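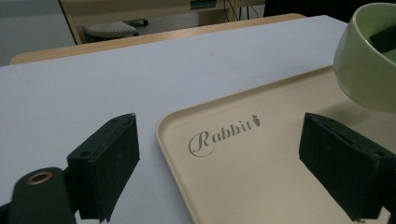 Handling Rules for Tableware Demonstrations: Damilola Effiong on the Gramside Practice Notes

The Gramside practice notes for hand-held gripper recording run to 17 pages, 2 of which deal with ceramics. Damilola Effiong edited them for the Plosley group and expects a revised issue in January. She spoke with us at the Miltunthorpe site about what the rules require and where operators depart from them.

The section on bowls and trays was the last to be agreed. Effiong said the early draft gave a single instruction, to grip at the rim, and left the rest to the operator.

"That was too loose," she said. "One operator would close on the rim with a pad on each side of the wall. Another would push from the outside and let the bowl slide. Both wrote 'rim grasp' in the log."

The current text defines a rim grasp as one pad against the inner wall and one against the outer, with the edge held between them. 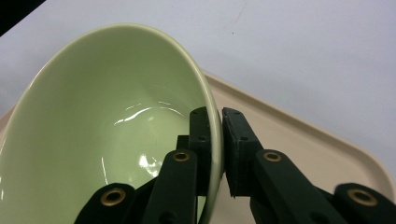 Tilt is treated separately. A bowl may be tipped during a lift, but the operator has to enter it as a tilted lift and keep the bowl over the tray until it is set down. Effiong said the tray rule drew the most objections.

"Kayode Ajayi thought it would slow people down. It did, for the first sessions. We kept it. A glazed bowl that slips a short way onto a tray is a different matter from one that goes off the table."

The notes also cover pad condition. Pads are inspected before each session, and any with lifting or fraying at the edge are entered in the wear log. Replacement is left to the site lead, a point on which Effiong and Jairo Yupanqui, who wrote the hardware section, still disagree.

"Jairo wants a fixed interval," she said. "I would accept one if we had the data. We have 1,595 logged grasps, and the wear entries cover only part of them. You can't set a limit from that."

Asked which clause is most often missed, she named clause 13, which tells the operator to stop closing the fingers once the object is held.

"People keep squeezing. With a soft cup you see it at once. With ceramic you don't, so they think nothing is wrong."

The next issue will add wording on stacked dishes. Yetunde Ojo is drafting it, and comments from site leads go to her.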